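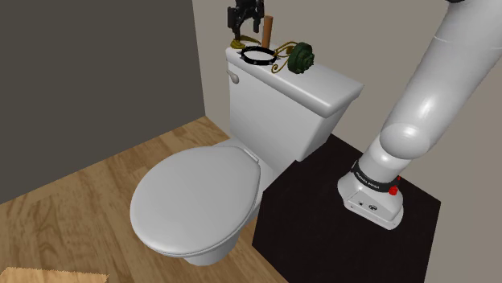 The Warkton Ceremony Rundowns is a set of minute-by-minute logs from regional music and television awards shows. Each log covers one ceremony from the first announcement in the room to the last credit, with a line for every award, performance, speech, break and comedy sketch. Sketches have their own field for set pieces and props, and that field is kept literal. A bathroom set with a white toilet, lid down, and a studded black ring and a round dark green ornament on top of the tank is logged as "toilet; studded ring; green ornament" and nothing more. We don't guess at what the joke is.

Print this page | E-mail this page
14 shares | 2 comments

Release 2, October 8, 2020
Maintained by Evie Ashworth and Doina Kos

What is in it

The release holds 263 ceremonies from 11 awards programs. The smallest is the Pavlović, a single evening of folk and brass awards with a short guest list and very long speeches. The largest is the Jendurus, which moved from a hotel ballroom to an arena partway through the run of years we cover. The change shows up plainly in the logs: more performances, longer breaks, and several awards pushed off the main broadcast to an afternoon session.

Files

rundowns.csv - one row per item in a ceremony
ceremonies.csv - one row per ceremony, with venue, host and broadcast status
people.csv - presenters and performers, by stage name
notes.txt - known problems, by ceremony

All files are UTF-8 with commas as separators. Quotes are used only where a field contains a comma.

Fields in rundowns.csv

ceremony_id: matches the first column of ceremonies.csv
item_no: order in the show, starting at 1
kind: award, performance, speech, break, sketch, tribute or other
start: time from the opening announcement, hh:mm:ss
length: in seconds
people: stage names, separated by semicolons
props: filled in for sketches only, separated by semicolons
on_air: yes, no or unknown

Speeches are logged with a length and a speaker. There are no transcripts. We had drafts of some, but the sound in the older recordings is poor and the names people thank are often impossible to spell.

How the logs were made

Evie logged the earlier ceremonies by hand from recordings and printed running orders. Doina joined later and took over the arena years, using Distex to line up the start times. Where the running order and the recording disagree, the recording wins. If an award was printed but never handed out, it stays in with a length of 0 and a comment in notes.txt.

Known problems

- Tributes and performances overlap. A song played under a memorial reel is logged as a tribute, even if the singer is on stage for all of it.
- Start times for remote ceremonies are less reliable. Some were streamed in separate blocks, and the gap between blocks was cut from the recordings we worked from.
- Presenters who changed stage names appear under the name used that night. No attempt is made to link them.
- The props field was added in August and has not been filled in for every older sketch. A blank means it has not been checked.

Limits on size and use

The preview page shows the first 3000 rows of rundowns.csv. Download the full file for anything beyond a quick look. The logs may be used and shared for any non-commercial purpose with credit to Warkton Ceremony Rundowns. The recordings are not part of the release and we can't supply copies.

Corrections

Send the ceremony_id, the item_no and the corrected value. A scan of a printed program helps if you have one. Corrections go into the next release, and the old value is kept in notes.txt.

Print this page | E-mail this page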